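Morden issues good-practice guide for bin-picking robot cells

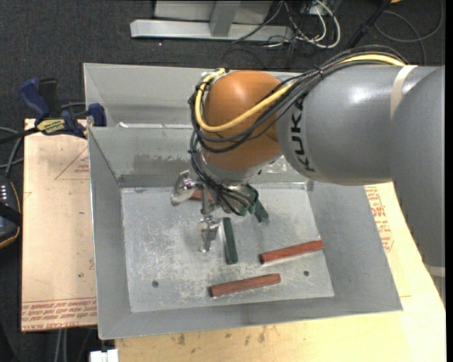
The guide sets out how small workshops and training sites should set up, check and record robot cells that pick loose parts from open bins. It applies from June to all sites in the Morden network, including the Lowther and Skarnillow centres.

Under the new rules, each cell must complete 100 picks at reduced speed before it is cleared for normal use. Cables and hoses on the arm are to be inspected after every 500 cycles, and any clamp holding a bin in place must be checked at the start of each shift. The person holding the controller must have a clear view of the bin at all times.

The guide draws on 2,312 incident and near-miss reports gathered through Fisov, the network's shared reporting program. Most concerned minor faults — snagged cables, shifted bins and parts caught against a wall — and 35 led to a cell being taken out of service.

Sites may apply for more time where equipment has to be moved or rewired. Applications should be sent to the Morden standards office with a floor plan of the cell and a copy of the current risk assessment. Existing licences for operators are not affected.

14 shares | 3 comments

We use cookies to improve your visit. By continuing to browse this site, you agree to our cookie policy.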